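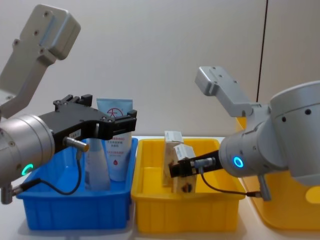
How do you stop a shared bathroom cupboard from turning back into a heap? Give each sort of thing its own bin, make the bins different colours, and put them where a half-asleep person can reach them.

That was where our project ended up after a term of work. We started somewhere grander, with a labelled shelving plan called Pistlow that ran to 15 categories and separated "hair, daily" from "hair, occasional". It lasted until the first person in a hurry.

## What we tried

The toiletries came from the shared bathrooms at Samonte, our hall of residence, where 62 residents were asked to hand over whatever they couldn't identify as their own. The result was mostly bottles and tubes. We sorted them twice: once by the Pistlow plan and once into coloured plastic bins on a white table, three of them, with blue and yellow among the colours.

In the bin version, bottles and squeeze tubes stand upright in the blue one. Laid flat they slide under each other and are never seen again, or not until December.

## What we found

- Colour beat labels. Residents remembered "the blue one" and ignored our lovely printed cards.
- Ribbed sides and a thick rim made the bins easy to get hold of, though we chose them on price.
- Tall items need company. A lone tube leans, and a leaning tube falls over — usually on to something with the lid off.
- Lids make people put things on top of the lid. We dropped lids.

Our questionnaire went out with a budget of 400 sheets of paper, most of which are still available to anyone who wants them.

## Problems

We never settled what to do with half-empty bottles. Two members of the group wanted them in a separate bin and the rest wanted them in the sink. The Riveck cupboard we measured for also turned out shallower than its drawing, so version 2 of the layout has the bins side by side.

Report handed in 11/07/2025. The shelving plan is in the appendix, for completeness.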